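**1/**
목요일 저녁에 집 인터넷 회사를 바꿨습니다. 저는 한국어가 모국어가 아니어서 설치 안내서를 읽는 데 시간이 많이 걸렸습니다. 같은 상황에 있는 분들을 위해 제가 한 순서를 여기에 적어 두겠습니다. 조금 깁니다.

**2/**
새 회사는 Orkska이고, 공유기는 Rendura라는 모델을 보내 주었습니다. 기사님 방문 없이 제가 직접 연결하는 "자가 설치" 상품을 골랐습니다. 설치비가 없어서 골랐는데, 나중에 조금 후회했습니다.

**3/**
상자 안에는 공유기, 전원 어댑터, 짧은 랜선 하나, 종이 안내서가 들어 있습니다. 안내서에 "단자함을 확인하십시오"라고 써 있습니다. 저는 단자함이라는 단어를 그날 처음 배웠습니다. 저희 집에서는 신발장 안쪽 벽에 있는 하얀 뚜껑이었습니다.

**4/**
뚜껑을 열면 선이 여러 개 있습니다. 방마다 가는 선입니다. 저희 집은 이전에 살던 분이 선에 이름표를 붙여 놓았는데, "거실"이라고 쓴 선이 실제로는 작은방으로 가는 선이었습니다. 그래서 첫 30분 동안 거실 벽에서는 아무 신호도 나오지 않았습니다. 이름표를 믿기 전에 한 번 시험해 보시기를 권합니다.

**5/**
시험하는 방법은 간단합니다. 노트북을 방의 벽 단자에 랜선으로 꽂아 놓고, 단자함에서 선을 하나씩 바꾸어 꽂습니다. 노트북에 연결 표시가 나오면 그 선이 그 방의 선입니다. 혼자 하면 신발장과 방 사이를 계속 걸어야 합니다.

**6/**
다음은 공유기 쪽입니다. 구멍이 5개 있고, 하나만 색이 다릅니다. 색이 다른 구멍이 WAN이고, 벽에서 오는 선은 꼭 여기에 꽂아야 합니다. 저는 LAN 쪽에 꽂고 고객센터에 전화했습니다. 상담원께서 아주 친절하게 "고객님, 색깔이 다른 곳에 꽂으셨습니까?"라고 물으셨습니다. 아니었습니다.

**7/**
불빛에 대해서도 씁니다. 안내서에는 "점등"과 "점멸"이 나옵니다. 점등은 계속 켜져 있는 것, 점멸은 깜박이는 것입니다. 한 글자 차이인데 의미가 많이 다릅니다. 인터넷 불은 점등이 정상이고, 처음 켤 때에는 점멸이 6분까지 계속될 수 있다고 합니다. 그동안 전원을 뽑지 마세요. 저는 뽑았습니다.

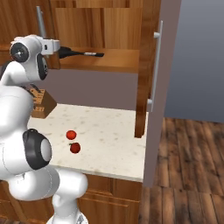

*찬장 쪽으로 굽은 흰색 로봇 팔과 검은색 긴 도구. 컴퓨터 렌더링 화면.*

**8/**
이제 와이파이 이름과 비밀번호입니다. 공유기 바닥 스티커에 써 있습니다. 글자가 아주 작아서 저는 휴대폰으로 사진을 찍고 크게 확대했습니다. 숫자 0과 알파벳 O가 거의 같은 모양입니다. 세 번 틀린 다음에 숫자라는 것을 알았습니다.

**9/**
처음 접속한 후에는 비밀번호를 바꾸는 것이 좋습니다. 관리 페이지에 들어가서 "무선 설정", 그다음 "보안"입니다. 관리자 비밀번호와 와이파이 비밀번호는 서로 다른 것입니다. 저는 이것을 같은 것으로 오해해서 관리자 쪽만 바꾸고, 왜 휴대폰이 예전 비밀번호로 계속 연결되는지 한참 고민했습니다.

**10/**
속도 이야기를 하겠습니다. 계약은 1000메가입니다. 그런데 처음 측정했을 때 63이 나왔습니다. 저는 회사의 잘못이라고 생각해서 정중하지만 조금 화난 문장을 준비했습니다. 한국어로 정중하게 화내는 것은 정말 어렵습니다.

**11/**
원인은 제 랜선이었습니다. 상자에 있던 선이 짧아서 서랍에 있던 오래된 긴 선을 사용했는데, 플러그의 작은 걸쇠가 부러져 있고 끝까지 잘 들어가지 않았습니다. Releris라는 상표의 새 선을 동네 가게에서 사서 바꾸니 유선으로 900이 넘었습니다. 준비한 문장은 보내지 않고 지웠습니다.

**12/**
선을 사실 때에는 피복에 인쇄된 글자를 보세요. CAT.5E 또는 CAT.6이라고 써 있으면 저희 같은 가정집에서는 충분합니다. 그냥 CAT.5라고만 써 있는 선은 제가 간 가게에서도 이제 권하지 않는다고 하셨습니다.

**13/**
와이파이는 유선보다 느립니다. 이것은 고장이 아닙니다. 저희 집 작은방은 문을 닫으면 속도가 절반쯤 됩니다. 공유기를 텔레비전 뒤에서 책장 위로 옮겼더니 조금 좋아졌습니다. 같은 공유기에서 이름이 두 개 나오는데, 뒤에 5G가 붙은 것이 가까운 곳에서 빠르고, 붙지 않은 것이 먼 곳까지 갑니다. 휴대폰 요금제의 5G와는 관계가 없다고 합니다.

**14/**
집 전화를 쓰시는 분께: 저는 인터넷 전화도 같이 옮겼습니다. 전화기는 벽에 꽂지 않고 공유기 뒤의 TEL 구멍에 꽂습니다. 이 구멍은 랜 구멍보다 조금 작습니다. 전화번호가 옮겨지는 동안에는 걸 수는 있는데 받을 수 없는 시간이 있었습니다. 저는 오후 3시쯤부터 저녁까지 그랬습니다. 중요한 전화를 기다리시면 다른 날에 신청하세요.

**15/**
이전 회사 Chung은 해지 전화를 따로 해야 했습니다. 새 회사에 가입하면 자동으로 끝나는 줄 알았는데, 제 경우에는 그렇지 않았습니다. 해지할 때 물어본 것은 세 가지입니다. 약정이 남았는지, 장비를 어떻게 반납하는지, 마지막 요금이 언제 나가는지. 전화를 끊은 뒤에 문자로 접수 번호를 받아서 저장했습니다.

**16/**
장비 반납에서는 어댑터를 잊지 마세요. 어댑터가 없으면 따로 비용을 낸다고 합니다. 새 것과 옛날 것이 똑같이 검은색이라서 저는 종이테이프에 이름을 써서 붙였습니다. 그리고 상자를 닫기 전에 사진도 찍어 두었습니다.

**17/**
추가합니다. 질문을 주신 분이 계셔서요. 공유기를 신발장 안에 두어도 되느냐는 질문이었습니다. 저는 전문가가 아니지만, 안내서에는 통풍이 되는 곳에 두라고 써 있습니다. 저희 집은 신발장 안에 콘센트도 없습니다.

**18/**
제 한국어에 틀린 표현이 있으면 편하게 알려 주세요. 특히 "회선"과 "선로"의 차이를 아직 잘 모르겠습니다. 상담원께서는 두 단어를 다 쓰셨습니다.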